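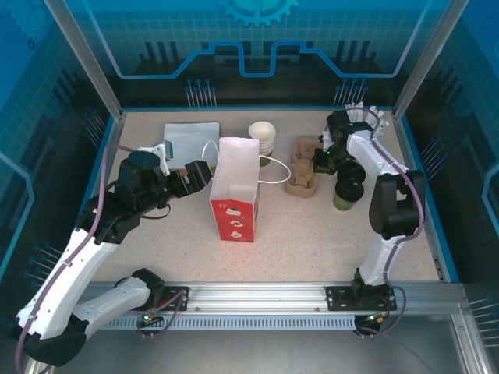 Counter bench, gift bag and cup carrier. Left gripper at the bag, right gripper at the rim of the carrier.

Urio bench gallery: teaching by remote control
Posted Mar 12, 2018

Urio is the two-arm teaching project at Letska. We show the arms a job by steering them through it from a second station, and the recordings are used to train the controller that later tries the job alone. The gallery covers the counter jobs: bags, carriers, cups and the other things that pass over a drinks counter. The notes under the photo are for people who follow the project and for new operators in Golcombe and Tedport who want to know what a session involves.

The bag

The gift bag is the hardest object in the counter set. It is paper, it stands up by itself, and it moves when anything touches it. An arm that comes down too close to the rim will fold the rim in. An arm that comes in too low pushes the whole bag along the table.

Operators are asked to bring one gripper to the bag first and leave it there until the other arm is finished. The holding arm doesn't need to squeeze hard. In early recordings people pinched the paper and then shifted their weight, and the bag twisted before the second arm had arrived. We now tell them to close the fingers slowly, stop, and take their eyes off that hand only after the bag has stopped moving.

The cord handles are a separate problem. They fall where they like. A loop that hangs over the mouth of the bag will catch on whatever goes in, and a loop spread out on the table can get under a gripper. In the red bag set-up, with the white cord handles, the right-hand loop opens wide over the tabletop toward the carrier, so the operator has to plan the other arm's path with that in mind. We don't tidy the handles before a recording. The controller will meet them in every position and the operators should too.

The carrier

Molded-pulp carriers are light and stiff enough to hold by one edge for a short move. The usual mistake is to grip in the middle of the long side, where the wall curves and the fingers slide. The rim near an end is better. So is one of the raised dividers, if the gripper can get down to it without hitting the tabletop.

We have three ways of showing a carrier move, and all of them are kept in the training set:

One-hand drag. The gripper takes the rim and slides the carrier along the table. Good for short distances.

One-hand lift. The gripper takes the rim and raises the carrier clear. The far end drops a little and the operator has to allow for it.

Two-hand lift. Both arms come in, one at each end. Slow to teach, but the carrier stays level, and this is the only way we move a carrier with anything in it.

Changing from one way to another in the middle of a recording is allowed. Operators do it when the first grip slips. Those recordings are marked "regrip" and we want more of them.

Cups and lids

Lidded cups are taken around the body, below the lid. Domed lids look easy to grab from above and they are not. The fingers meet on a slope and the lid comes off or the cup tips. If two cups stand close together, the operator either comes in from the open side or nudges one away with the back of a finger before gripping. Nudging was left out of the instructions for a long time and people did it anyway, so it is in the instructions now.

Stacked paper cups are a different job and have their own sheet. Pulling one cup off a stack takes both arms, one to steady the stack and one to lift. Operators tend to rush the lift. The cups hold together until they suddenly don't, and the hand flies up. Ten minutes of practice with the recorder off usually fixes it.

Background objects

Not everything on the table belongs to the job. We leave other counter items out at the back and sides, packets, sheets, wrapped utensils and so on, and they stay there while the job is being shown. A counter in a real shop is never cleared for one order. The operator should treat these things as obstacles and go around them. If one gets knocked, carry on. Don't stop the recording to put it back.

The printed panels with the circuit pattern and the pin shapes are fixed parts of the bench. They stay up for the whole series. New operators ask whether the pattern confuses the vision side. So far we have seen no difference between recordings made with these panels and the ones from the first bench, which had plain gray walls.

How a session runs

A session is 72 minutes at the controls, split in two, with a break that nobody may skip. Before the first recording the operator moves both arms through their full reach, opens and closes the grippers, and checks that the status lights on the units under the arm bases are what the sheet says they should be. Then the objects go down.

The operator sits at the second station and holds a pair of small handles, one for each arm. Where the hand goes, the arm goes. There is a short lag, and people get used to it in their first hour. Those who play a lot of video games adjust faster but also move faster, and we have to slow them down. Those who have worked at a real counter are the best teachers we have. They already know which hand should be busy and which should wait.

Each try is recorded from the first movement to the moment both grippers are open and clear of the table. The operator then presses one of two pedals, left for keep and right for discard. Discard is for equipment trouble and for moments when somebody reaches into the enclosure. A clumsy try is still a keep. A try where the bag falls over and is stood up again is a keep, and a useful one.

Between tries the objects are moved by hand. We used to mark positions with tape and we dropped that in October, when it became clear the controller had learned the tape. Now whoever is resetting the bench puts things down as they come – bag to the left one time, to the right the next, carrier lengthwise or across.

Where the work stands

The counter series has 1397 kept recordings. The target for each bag job is 88, and the gift bag is the last one still short. Carrier moves passed their target early, mostly with one-hand drags, and we have asked both sites to stop recording those for now.

Cup stacks are well behind. Tedport is taking them over from next month, with the same objects and the same instruction sheets. Golcombe keeps the bags and carriers.

We have also begun trying hand guiding on the bench, where the operator takes hold of the arm itself and walks it through the job. It works for single-arm reaches. For two-arm jobs it needs two people or one person with very long arms, and the body of whoever is guiding gets in the way of the view. For the counter series we are staying with remote control.

Notes for operators

Watch the cables. Each arm has a purple-mauve cable that follows it from the base up to the wrist. It has slack for normal movement but not for turning the wrist all the way around twice in the same direction. If you have lost count, bring the wrist back to the start position before the next try.

Keep the waiting arm still. An arm that drifts while the other one works gives the controller movement to copy that has no purpose. Rest your elbow on the pad.

Don't cross the arms over the bag. It can be done and a few operators are good at it, but the recordings are hard to use.

Slow down for the last inch. Fast across the table and slow at the object is fine, and it is how people do it at home.

Say it out loud if it helps. The recorder has no microphone.

If a bag tears, finish the try, press keep, and take a new bag. Bags are on the shelf behind the second station. Write down which type you opened so that we can order more before they run out. The last order took more than 60 days to arrive and we lost most of a series to it.

If a gripper pad has come loose or looks worn, stop and report it. Don't press it back on and carry on recording. We had a full day of tries where one finger was sliding and every grip in them was off by a little.

Using the photo

The photo may be used in class material and in local news with the credit "Urio project, Letska." Please leave the colors alone and don't mirror it, as the left and right arms are named in our notes and a mirrored copy causes mix-ups. For print, write to the Golcombe office and ask for the full-size file.

Visits

The Golcombe bench can be seen by school and college groups on request. Groups stand outside the enclosure and one or two people can try the handles at the end, on a practice set-up that isn't recorded. Tedport is not open for visits this season.

More from the project
Instruction sheets, counter series
Object list and suppliers
Operator sign-up, Golcombe
Operator sign-up, Tedport
Back to all galleries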